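Subject: Re: [rodcombe-tt] Lost balls and the autumn evenings

Ramesh Vashisht wrote:

> Hello all, we started October with 68 balls and I think we have lost a good part of them already. Some go behind the radiators, some go home in pockets. Can we agree on one way of keeping them? Also, is it 7 or 7:30 now? Two people stood outside in the rain last time.
>
> Ramesh

Dear Ramesh, dear all,

It is 7:00. The door on the Semwal Street side opens a little before, the other one stays locked until spring. I have written this to Marietjie also, so she can correct the paper in the hallway.

About the balls, I agree with you. In my old club in Germany each table had its own ball box, and at the end the last pair at the table filled it again. It was a boring rule, but it worked for many years. We have four tables, so we would need four boxes. I would not buy the nets on a stick from the catalog – they are expensive and the handle breaks.

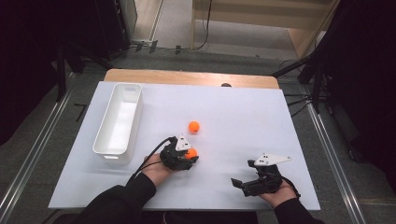

For the boxes I prefer something low and open, because with a lid people leave the balls on top and they roll away. A long white plastic bin with rounded corners, like this one, would be good for me. It has a slot in the short end for the hand, and an orange ball is easy to find against white. If we stay with orange balls, please let us not mix in the white ones from the school.

So-yul asked about the beginners' group. At the moment there are 13 names, and I can take them for the first hour if somebody else does the second. Serving practice uses the most balls, so they should have the older ones.

Please write to the list if you have bins at home that you do not need.

Kind regards,
Britta Stüber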